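Wendell Fitzsimmons
June 19, 2022

We had another shop call this week asking why their regulator froze up on a CO2 cylinder. I sell and service industrial gas equipment, so I'm going to write this out once and link to it from now on.

CO2 in a standard cylinder is mostly liquid. When you open the valve, liquid boils off to make up the gas you draw. Boiling takes heat, and the heat comes out of the cylinder and whatever is bolted to it.

Draw gas slowly and the room puts the heat back. Draw it fast and the cylinder can't keep up. You get frost on the outside, then dry ice in the regulator seat, then no flow or jumpy flow.

Argon and nitrogen cylinders don't do this the same way. They hold compressed gas, no liquid. People who switch from argon to CO2 to save money on welding gas often keep the old regulator and get surprised. Check the inlet too. In the US, argon is CGA 580 and CO2 is CGA 320. If somebody sold you an adapter to get around that, take it off and buy the right regulator.

You also can't tell what's left in a CO2 cylinder from the pressure gauge. As long as there is liquid in there, the needle tells you the temperature and not much else. It sits near the same place for weeks and then falls in an afternoon. Weigh the cylinder. Tare weight is stamped on the shoulder.

The customer this week was running a Skolier single-stage regulator with no heater, feeding 2 welding stations off one cylinder. It worked all winter on one station. They added the second and it froze before lunch.

There are a few ways to fix it. An electric heated regulator is the cheapest. Grulilar makes a decent one and we've had few come back. Plug it in ahead of time so it's warm when you start.

If you're past what a heater can do, manifold more cylinders together. Each one gives up less gas per hour, so each one stays warmer. We put a Flilico manifold in for a shop in July of last year and they haven't called about frost yet.

Don't put a torch on the cylinder. Don't pour hot water on it. I have walked in on both.

Somebody asked if they should lay the cylinder down to get more flow. No. Unless it's a siphon tube cylinder used for liquid on purpose, it stays upright and chained. Lay it down and you send liquid into a regulator made for gas.
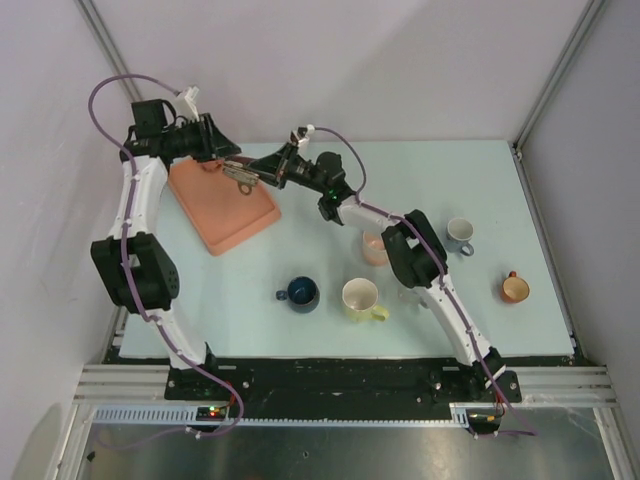 Hoses are the other half of most of my service calls. A slow leak at a fitting will empty a cylinder over a long break and then the supplier gets blamed for a short fill. Look at how the line is run before you look at anything else. Any line that follows something that moves, a torch lead or the purple cables on those two arms, needs slack where the joint bends and shouldn't rub anywhere along the way. Soap the fittings with leak solution, then shut the cylinder valve and watch the gauge for a while with the line still under pressure.

Replace hose when it's cracked or stiff. Tape is not a repair.

On gauges: a 2000 psi gauge that reads above zero with everything bled off is a bad gauge. We had an Ichikawa in last month doing exactly that. The owner had been subtracting in his head – please don't do that either. Swap it.

Last one. CO2 is heavier than air and collects low. If your cylinders are in a pit, a basement or a small closet, put a CO2 monitor down there. An oxygen monitor by itself can read fine while the CO2 is already high enough to hurt you.

If you have a freeze-up question, send me the regulator model, the flow you're running and how many stations are on the cylinder. I can usually answer from that.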